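Right, I've had three coffees and no sleep, so you're getting a thread about the Plirkorwood council by-election. Mute me now if you don't care about ward politics, I won't be offended.

Background for those who live somewhere sensible. The seat came up when our last councillor stepped down in the spring, and for months the only thing anyone knew was that there'd be a vote at some point. Then we got a date, a notice on the library door and a sudden flood of leaflets.

I was at the count last night. First one I've ever been to! It's a sports hall with the badminton lines still on the floor and trestle tables down the middle, and everyone from the parties leans over the barrier trying to read ballot papers upside down.

Result first, as people keep asking. Faustine Millet won it by 45 votes, after a recount. Just over 3000 people voted, so that's as tight as I can remember anything being round here.

The recount was asked for by Mansour, the runner-up, and fair enough, I'd have asked too. The gap on the first run was 49, so four votes moved and that was that. He shook her hand straight away and then went and stood by the vending machine for a bit. I felt for him. He knocked on my door twice and he listened both times.

There were six names on the paper, by the way. Six! Last time we had two, and one of those never turned up to anything.

What swung it? My guess is the bus. The council wants to hand the evening routes to Skonance and cut the last one through the estate, and Millet was out at the stops with a petition long before she'd even said she was standing. People remember who stood in the rain with them.

The other thing was the old Tosix site. You can't have a conversation in the butcher's without it coming up. Housing, a car park, a park park, a health centre – everyone has a plan for it and they all cost money the council says it hasn't got. Mansour wanted housing and said so plainly. Millet said she'd hold a public meeting before backing anything, and depending on who you ask that's either listening or dodging.

I lean towards dodging, a little bit, and I voted for her. You're allowed to do both.

Turnout, then. Better than last time but still a lot of people who stayed in. My neighbour told me she didn't know it was on until she saw the sign outside the church hall, and she reads everything that comes through the door. The polling cards for our end of the ward were late, I know that much, mine came after I'd already looked up where to go. I've written to the elections office about it and will post whatever comes back.

Also the polling station for the top end was moved, and the new one is up a hill with a bench halfway that's missing its seat. My dad is 80-odd and refuses a postal vote on principle. He got there. It took him a while and he told everybody about it afterwards.

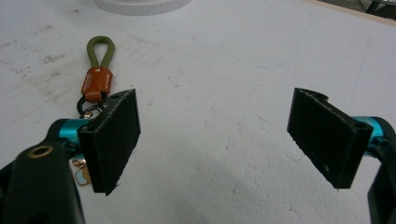

Reply from Denise: the cards were late on our side as well, and when I rang up I was told to just go along without one. Fine for me, but how many people think you can't vote if you haven't got the card? With a gap that small somebody ought to be asking.

Yes, exactly this, Denise. You don't need the card to vote and it does say so on it, but that's not much help if it's still in a sorting office. If yours was late or never came, send me the name of your street (street only, please, not your whole address) and I'll add it to my letter.

What happens next: she gets sworn in at the next full meeting, and the bus decision is down for September, so she'll have up to a month or so to find her feet before it gets noisy. The public gallery is open for that one. I'm going, and I'm bringing a cushion, those chairs are brutal.

A few of you have asked whether I'll be standing myself next time. No. I like my evenings and I can't keep my face straight when someone's talking rubbish.

Off to bed now. Replies are open, be nice to each other, and if you've still got a poster up in your window you can take it down.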